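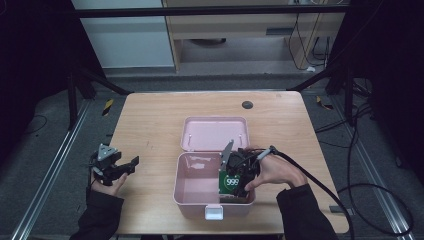 Opinion • Flultlow Review • 20th August

The household medicine box deserves more attention than it receives. Too many homes keep remedies loose in a drawer. Flultlow holds that one lidded box, with a latch, should be the norm.
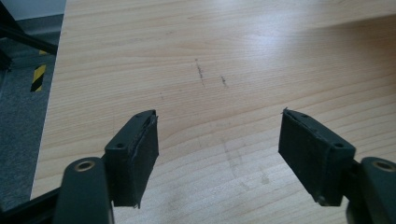

A clear tabletop, the proper place to begin sorting.

Cartons should be taken out and their dates read at least every January. A box holding 10 items is easily checked; one holding 31 seldom is.
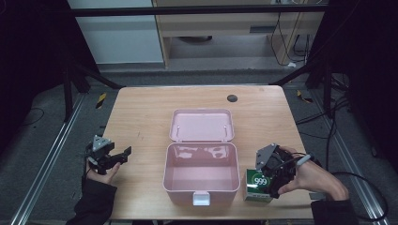
Leaflets should stay with their cartons, and the latch should be fastened after each use.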